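Print this entry | E-mail this entry

7/17/25

Up before six because the air conditioner at the shop has been cutting out and I wanted the place cool before the first appointment. It was running fine when I got there. I swept, filled the spray bottles, and put the towels from last night through the dryer again because they had that sour smell they get in summer. Going to switch to the unscented detergent when this jug is gone.

First in the chair was a root touch-up, level six, no trouble. She told me about her son's apartment in Undham the whole time, and I listened to most of it. Then a men's cut, then a walk-in who wanted bangs. I asked her twice if she was sure and cut them long. She wanted them shorter. I cut them a little shorter and told her to live with it for a week and come back, no charge for the trim. She'll be back, I think.

The shears came home today. I sent four pairs off to the sharpener three weeks ago and had been getting by with my old Nakajima pair and the thinning shears. The bill was 107 dollars with the return postage. Last time I paid less, but last time one pair came back with the tension so tight it pinched. These feel good. I tested each one on wet tissue, which is how I was taught, and only the longest pair folded the tissue at all, right at the tip. I will use it for dry work and see how it goes.

Tolera Abdella came in at eleven and we sat down to talk about the back room. He has been cutting at the second chair since October and has wanted to take on more braiding, and the trouble is that a braiding appointment can run five hours and ties up the chair by the window. So the plan is to make the back room into a braiding room. It has the small sink already. It needs a better light and a chair that doesn't sink, and the shelves have to go. He offered to paint. I said yes before he finished the sentence.

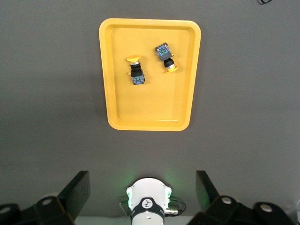

We also settled what to do about the tool drawers, which have been bothering me for a year. Everything gets tossed in together at the end of the day, clips on top of combs on top of shears, and then somebody nicks a blade and I am paying the sharpener again. Tolera thinks each station should have its own shallow trays and nothing gets piled. I agree with him. Shears would go two to a tray, side by side with a gap between them and turned opposite ways, the same as the two push-button switches in the yellow tray. Rounded corners too, if I can get them, for the wiping out. Bright yellow would suit me fine, as I drop black combs into black drawers all day long and can't find them again. Combs and sectioning clips go straight from the disinfectant jar to a covered bin, that part stays the way it is.

He asked how much I wanted to spend on the whole business and I said 200 dollars for the trays, the light and the paint. The chair will have to be separate. There is a used one listed over in Undham and he is going to look at it on his way home. If the hydraulics leak we don't want it.

Lunch was a tomato sandwich standing up. I ate it over the sink.

Afternoon was slower. A color correction canceled, which left a hole from one to three-thirty, and I used it for the order. I am down to the last of the clear gloss and almost out of 20 volume. Nondcombe has raised the price on the big bottle of conditioner again. I sat there with the order page open for a while trying to decide whether to go back to the brand we had before. The Nondcombe rinses cleaner and I use less of it per head, especially on fine hair, so I ordered it. I skipped the matching shampoo. The one we have does the job and nobody in the chair has ever asked about it.

While I had the time I went through the client cards too. I keep them on paper still. A lot of them are people who moved off or stopped coming, and I pulled those and put a rubber band around them — 58 cards. I didn't throw them out. Some people turn up after three years and want exactly what they had, and I can't remember a formula from three years ago. The ones I kept I put back in order, and I rewrote two that had gotten developer spilled on them.

Mrs. from the corner house came in at four for her set. She is the last one I do on rollers every week. Her hair has gotten thinner at the crown since winter and she brought it up herself this time. I told her I could use a smaller roller there and set it forward, and to ask her doctor about it at her next visit, since she has had a change in her pills. She said she had been meaning to. I used the smaller rollers and lowered the dryer heat, and it did give her more height. She looked at the back in the hand mirror longer than usual and said it would do.

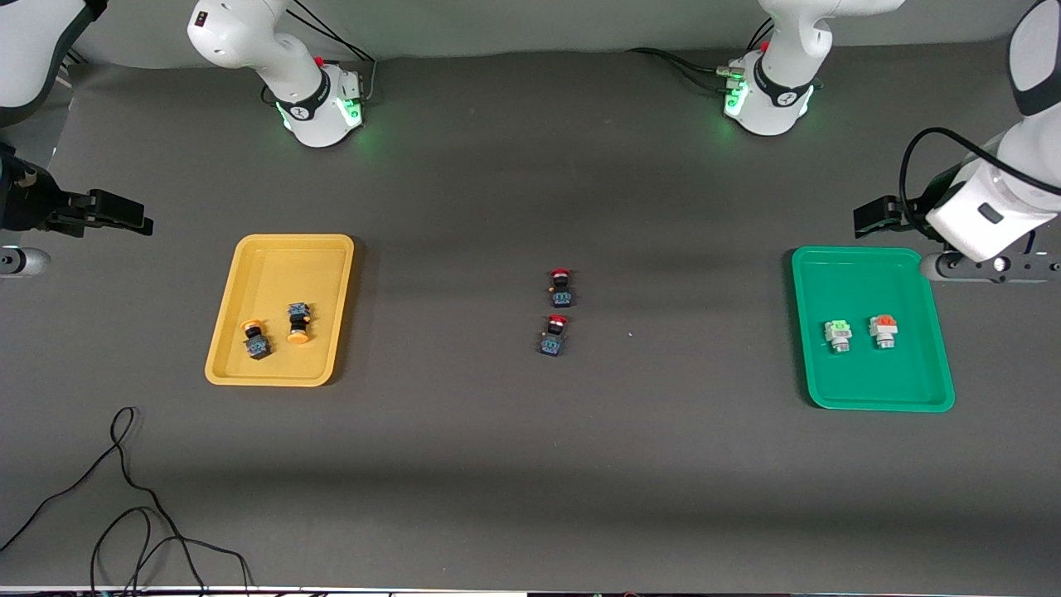
Yellow tray at the left on the gray tabletop, two pieces inside.

Called the county about the back room. I wanted to be sure that adding a chair back there doesn't change anything on the shop license. The woman who answered didn't know and gave me another number. The man at that number said it depends on the square footage and whether the room has its own ventilation. It has a window and a fan. He said to send a sketch with the measurements. So tonight I measured it with the tape, 7 feet on the short side, and I still have to go back and get the long side because the shelves are in the way and I wasn't going to move them by myself at closing time. I'll draw it up once they are out.

Last client was a high school girl with hair down to her waist who wanted it at the shoulder. Her mother sat in the other chair and did not say one word. I put it in two ponytails first so they could keep the length, measured them against each other, and cut above the bands. The new shears went through it without chewing, even the thick part behind the ears. Then I leveled it and took a little weight out of the ends. The girl kept swinging her head around to feel it. Her mother paid and tipped and asked me for the name of a detangling brush, so I wrote it down for her.

Closed at six-twenty. Wiped down, emptied the jar and mixed fresh for the morning, took out the trash. The air conditioner cut out while I was counting the drawer and came back on by itself ten minutes later. I'm going to have to call somebody. I left a note on the register so I don't forget.

My right hand is stiff tonight, mostly the thumb. It was worse last week when I was working with the dull pair. I soaked it in warm water and did the stretches. I should wear the brace to bed but I hate it — I take it off in my sleep anyway and find it on the floor.

Tolera called around eight. The chair in Undham goes up and stays up. There's a tear in the seat, on the side, and the man will come down some on the price for it. I said to go ahead and offer. He wants to know what color for the walls. I said anything light except pink. He said he was thinking of a pale green, and he'll bring a sample card tomorrow.

First appointment is at eight-thirty, a perm, long hair. Need to set out the gray rods and the end papers and find the timer.

Recent entries
The perm that wouldn't take
New floor mats
Towels, again
A wedding party of five, and rain
Hestville street fair weekend
What I pay for sharpening

Contact | Copyright, all entries, Hestville shop diary | Back to top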